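Chapter 7
Grasping Irregular Objects

Most of the parts handled in Chapters 5 and 6 had flat faces and known sizes. Produce has neither. Two potatoes from the same bag differ in width, weight and surface, and a grasp planned for one will often fail on the other. This chapter treats the problem as one of estimation: given a single view of the object, choose a finger opening, an approach angle and a closing force, then correct them from contact data.

The running case is the Girkside study by Sitthichai and Ellwood, in which an arm with a two-finger gripper made 472 grasp attempts on loose vegetables. Each attempt was scored as a hold, a slip or a miss. Closing force was capped at 40 newtons, and the fingers were not changed between objects.

A rounded object gives each finger only a small contact patch. If the line joining the two patches passes far from the center of mass, the object turns in the grip as soon as it leaves the table. Figure 7.1 shows a small potato held just above the tabletop, with one finger reaching down its left side and the other bearing on its upper right. The contacts are at different heights, and the methods of Section 7.3 must account for the resulting moment.

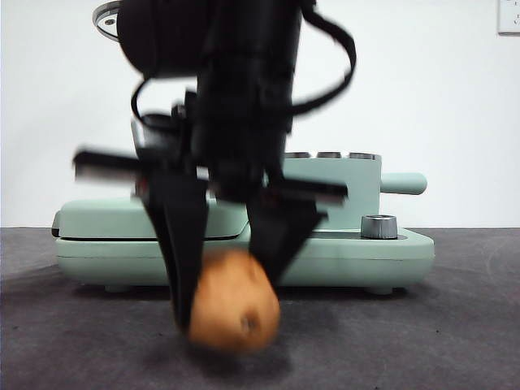

7.1 Contact Models for Two Fingers

We begin with the point contact with friction. Each finger may push along the surface normal and may resist sliding up to a limit set by the friction coefficient. The set of allowed forces forms a cone at each contact. For two such contacts, a grasp can resist sideways loads when the line between them lies inside both cones.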